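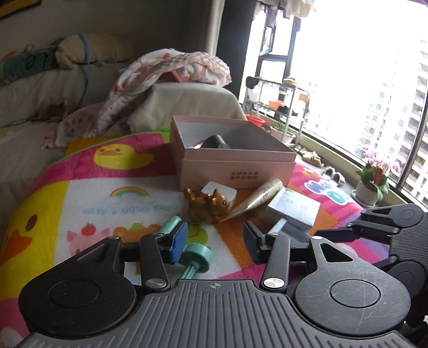
Erix hand grippers, one with its fingers open at small items on a play mat.

Erix Hand Gripper - demonstration at your place

The Erix is a gripper which you hold and move by yourself, and it records how the work is done. Before you order, you can ask for a demonstration visit. It takes 2 hours. Meron Wolde from our Londberg office brings one pair of grippers and shows picking and sorting with the things you already have at home or in the workshop.

After the visit you may keep the pair for trial until the end of July.

Weight of one gripper: 961 g
Spare finger pads: order no. 56
Price per pair: $2,893

To book a visit, please write to Zinash Woldegiorgis at Admasu.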